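Notice of appeal posted in time but received late -- is it lost?

Asked by Berkay Ertürk, 2/22/20
Tags: small claims, appeals, time limits

Good evening to all. I hope this is the right section for my problem.

In December the court at Rerkbridge decided against me in a dispute with my former landlord, Akgül Lettings, about a deposit. I was not at the hearing because the letter with the date went to my old address. When I finally read the judgment, it said that I have 15 days to file a notice of appeal. I filled in the form and sent it by registered post with 3 days left. The office stamped it as received one day after the limit. Now I have a letter saying that my notice is "not accepted for filing".

I have the receipt from the post office with the date on it. Does the date of posting count, or only the stamp? And must I pay the fee again if I ask a second time? I went through the dates with my study group in Hidness and we could not agree. 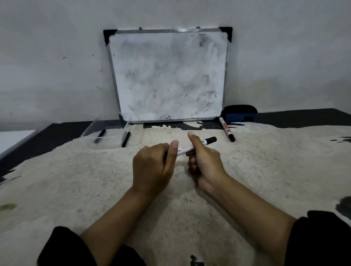
Duarte Arruda
It depends which rule your court is using, and you did not write this. Look at the back of the judgment, where the small text is. In some courts a notice is filed when it is posted, in others only when the clerk has it in the hand. At Rerkbridge I believe it is the second one, but please check.

What I would do in your place is to write a short application to file out of time. Say when you received the judgment, when you posted the notice, and attach a copy of the receipt (keep the original!). Say also that the letter about the hearing went to the wrong address. This is maybe your stronger point -- if you were never properly told of the hearing, you can perhaps ask that the judgment is set aside, and this is a different thing from an appeal. The two have different forms and different fees, so do not mix them in one letter.

About the fee: if the notice was not accepted, the money should normally come back to you or stay on the file. Ask the office in writing.

Kadir Kılıçarslan
Same happened to me, they do not care about the post. Just go there in person and speak with them.

Kevser Öztürkmen
I agree with Duarte on most points, but I would add something about how the days are counted. The period usually starts on the day after the judgment is served on you, and served is not the same as dated. If your judgment also went first to the old address, then the 15 days may have started later than the office thinks. In that case your notice was perhaps not late at all. Find the envelope if you still have it.
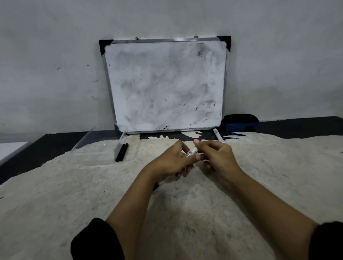
Whiteboard leaning against the wall.

When my own appeal against Gristau was heard, the judge asked me 4 times for the date of service and not once for the date of the judgment. So put this date in the first paragraph of your application, and write clearly how you know it. If you told the landlord or the court about your new address, attach this also.

Please do not wait long. A late application is looked at more kindly when it comes quickly after the refusal, and each week that you cannot explain is a week against you.

Berkay Ertürk
Thank you, I have found the envelope and the postmark can be read. I will write the application tonight and ask for the other form as well.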